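Second progress report: two-arm home helper, Draren shared workshop, Otville
To: Findmont small grants
Oct 27, 2023

Dear all,

I write to report on the second part of our project. As you know, the grant pays for parts, for the workshop fee and for a used computer on which we run the simulator. We are still building the real robot on the bench, and in the meantime the software is tested in the simulated rooms.

State of the hardware. The base is finished and it drives. The left arm is mounted and all its joints move under power. The right arm is assembled, but it is not yet mounted, for the reason that the bracket we ordered in February came with the wrong hole pattern. I have drawn a new bracket and it will be cut in the workshop next week. Both grippers open and close from the keyboard. The cable inside the left wrist was too short and has been replaced two times. I now leave a longer loop there.

State of the software. We use one simulated model with both arms, so that the control program does not have to wait for the bracket. The rooms are furnished like a home, with tiled floors, pictures on the walls and a lot of wood. The robot starts each run at a random place in the room, and the first task is only to bring the arms forward without touching anything.

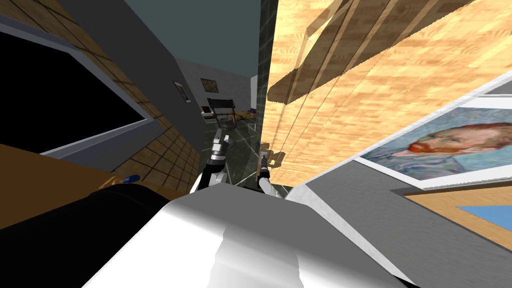 Huỳnh wrote to me after reading the draft of this report and asked if the simulated arms have the same reach as the real ones, as otherwise the results would say little about the bench. It is a fair question. The lengths of the links are taken from my own measurements of the left arm. The weights are still estimates, and I will correct them when the right arm can be put on the scale.

Results. We made 362 runs of the first task. In 17 of them an arm touched the furniture or a wall. Most of these contacts came when the base stood too near to a wall at the start, and I have now added a check of the distance before the arms may move. The runs have not been repeated with this check.

Money. We have spent 2,201 dollars until today. The new bracket will cost 50 dollars in material, and I ask you to accept this under the heading "mechanical parts", where there is still enough left.

Next steps. Mount the right arm, repeat the runs with the distance check, and then try the same task on the real robot at low speed, with the stop button in my hand. I will send the next report when both arms are mounted.

With kind regards,
The project lead, Draren workshop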